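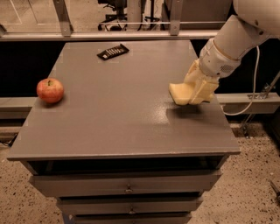 Painted Furniture and Small Cabinets
Course handout, Unit 4: Flat gray finishes on wood
Instructor: Gráinne Dunne
Read before class on October 21, 2020

What this unit covers

Plain gray paint on a wooden cabinet, from bare wood to the last coat, and how to look after it once the piece is in use. Unit 3 dealt with clear finishes. If you missed it, get the notes from someone at your bench, as the section on sanding blocks is not repeated.

You will each work on one small cabinet with a flat top. Doors and drawers come later, in Unit 6. For this unit only the top, the front lip and the two sides are painted.

1. Why the top is done last

The top is the surface people look at and the surface they use. Paint the sides first, let them harden, then turn to the top. Drips from the sides can be sanded off before they matter. Drips from the top run down over finished work, so keep the brush fairly dry near the corners.

2. The front lip

Edges wear before flat areas do. On a gray cabinet this shows up as faint scuffs and small pale specks along the lip, as on the cabinet with the apple on it, where the right side of the top has them too. A scuff can be a rub mark sitting on the paint or a thin place in the coat. Wipe it with a damp cloth first. If it stays, sand lightly and touch it in.

Before priming, take the sharp corner off the lip with two passes of fine paper. Paint pulls away from a sharp corner as it dries. Stop after two passes or the lip will look rounded from the front.

3. Materials

Primer: Prelov white, water-based
Top coat: Proltik flat gray, shade 745
Paper: 180 grit for bare wood, 240 between coats
Brush: two-inch, synthetic bristle
Lint-free cloth, masking tape, stir stick

Paint and primer are on the shelf by the sink. Brushes are signed out at the desk. Dalosa tape is fine for the sides but has lifted primer on two of our practice boards, so leave it on for the shortest time you can.

4. Order of work

Sand with the grain and remove the dust.
Prime. Leave overnight.
Sand with 240, wipe down.
First gray coat, long strokes from side to side.
Second gray coat the next day, same direction.
Leave 10 days before wiping the surface with anything wet.

Light objects can go on the top 48 hours after the last coat. Put them down and lift them up again - do not slide them. Anything heavy waits the full 10 days.

5. Checking the finish

Flat paint still throws back a strong light. Look at the top from low down and from at least two sides, and move the lamp between looks. A bright patch that shifts with the lamp is ordinary glare. One that stays put is usually a spot where the coat is thicker or has been rubbed.

Slight speckling in a medium gray is acceptable for this unit. Brush ridges you can feel with a fingernail are not.

6. For next time

Bring your primed cabinet and a practice board. Read the chapter on edges in the Ó Dubhghaill workbook and write half a page on one painted piece at home: where it is worn, and what it is used for.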